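Sembiring House Study Rooms
Gallery: Desks and Personal Items

Sembiring House provides 40 individual study desks for residents and visiting readers. Each desk is set between two upright partitions and may be reserved for a full term. The pages of this gallery record the desks as their occupants keep them in ordinary use, with small belongings left in place. The selection was prepared by Azlan Liew of the Reader Services office, and it accompanies the revised guidance on personal items issued in May.

Readers may keep a modest number of objects at a reserved desk. Drinks are permitted in closed bottles and in cups, provided that library materials are moved aside first. Small ornaments are welcome -- many readers find that a familiar object makes a long afternoon easier -- and they need not be cleared away at closing time.

Desk 7, drinks and ornament
A clear bottle with a white screw cap and a mostly white label, with a round cup and a pale pink horse figurine on the pale gray-green desktop.
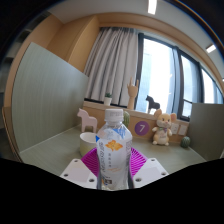 Pentti Räsänen wrote to the office after the first pages of the gallery appeared, asking that the rule on cups be reconsidered. In his view a cup without a lid has no place beside borrowed books, and a bottle with a screw cap should be enough for anyone. He added that he had no objection to ornaments of any sort and kept two at his own desk.

The office has noted the request. Open cups remain permitted for the present term, and readers are asked to wipe up any spill at once and to report damage to library materials at the front counter, extension 1407. Cloths are kept in the cabinet beside the entrance to the study rooms. The rule will be reviewed together with the desk reservations before the next term begins.

Desk 7, toward the windowsill
The desktop between its two partitions, with a flat red disc lying near the middle and a light wooden windowsill beyond.
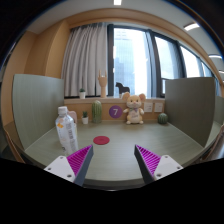
Desks on the window side are the most frequently requested, and reservations for them are accepted in writing only. An occupant who gives up a desk has 7 days in which to collect personal belongings. Objects left after that time are labeled with the desk number and held at the front counter.

Readers who wish to have their own desks included in the gallery may leave a note for Haziq Yeoh at the front counter. Names of occupants are not published. Corrections to the captions should be sent to the Reader Services office -- please give the desk number in all correspondence.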